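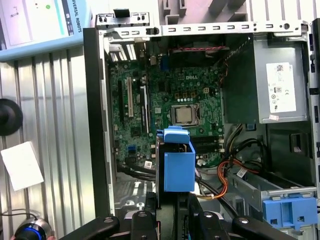 Prota opens its disassembly cell to visitors at Lovamard

LOVAMARD, 23/11/2022 – Prota, which develops robot cells for electronics recycling, held an open day at its Lovamard workshop this week. Guests from recycling firms, local schools and the town's waste service watched a robot arm work on used desktop computers and talked with the engineers who program it.

The open day was the first since the workshop moved into its present building. A total of 33 visitors signed up, and they were taken through the cell in small groups.

The demonstration centered on Stimanell, the company's project on taking apart office computers. At most recycling plants, desktop towers are either opened by hand or sent whole to a shredder. Hand work recovers more usable parts but is slow. Shredding is fast, but memory, processors and power supplies that could have been sold again are lost with the rest.

In the Stimanell cell, an operator takes off the side panel and lays the tower on its side. The arm, from Universal Robots, then moves over the open case with a two-finger gripper. A small camera near the gripper gives the control software a close view of the parts, and the software suggests which one to take next. The operator can accept the suggestion or choose another part.

"Office computers look alike from the outside, but the insides vary a lot," said Frøydis Solberg, project manager for Stimanell. "Cables are the hardest thing for us. A power supply is a metal box and easy to find. The wires coming out of it can lie anywhere."

Visitors saw the arm work on Dell desktop towers, a common type in the batches the workshop receives. Nayara Rezende, who leads the software work, explained how plastic clips and brackets are handled. Colored plastic often marks the parts a technician is meant to touch, and the software uses that as one of its clues. It also looks for labels and screw heads.

The cell has been running for 19 weeks. In that time the team has put 450 computers through it, all of them donated by offices in the region. Drives are wiped or destroyed under a separate agreement before any other parts are passed on.

After the demonstration, visitors were invited to guide the arm themselves using the teach pendant, with an engineer standing by. Joar Bakke, operations manager at the recycling firm Haque, attended with two colleagues.

"We have people who can open a tower very quickly, and I don't expect a robot to beat them on speed this year," Bakke said. "What interests me is the sorting. If the parts come out in the same order every time, the rest of the line gets easier."

Haque and Prota are planning a trial at Haque's own plant. Preparations start in December.

A second open day will be announced on the Prota website. Schools and companies that want a group visit can contact the workshop directly.

Press contact:
Elis Trevor, Communications, Prota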